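Gray towels, at last!

I have wanted proper gray terry towels for the Lincombe house forever, and now I have 4 of them. They are so fuzzy! I keep patting the pile every time I go past — it has that looped texture that just looks cozy.

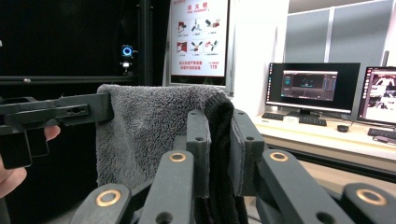 Gray terry and black knit, side by side

My folding has changed too. I used to start from the middle and end up with a lump. Now I take the two top corners, lift, and let the whole thing hang before it goes down on the white board. The middle can sag a bit, it's fine.

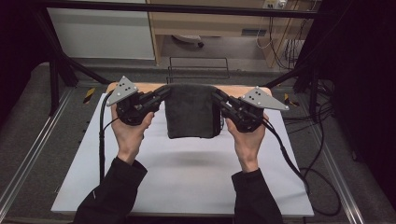 Next up: the shelf

Bath mats in November, I hope!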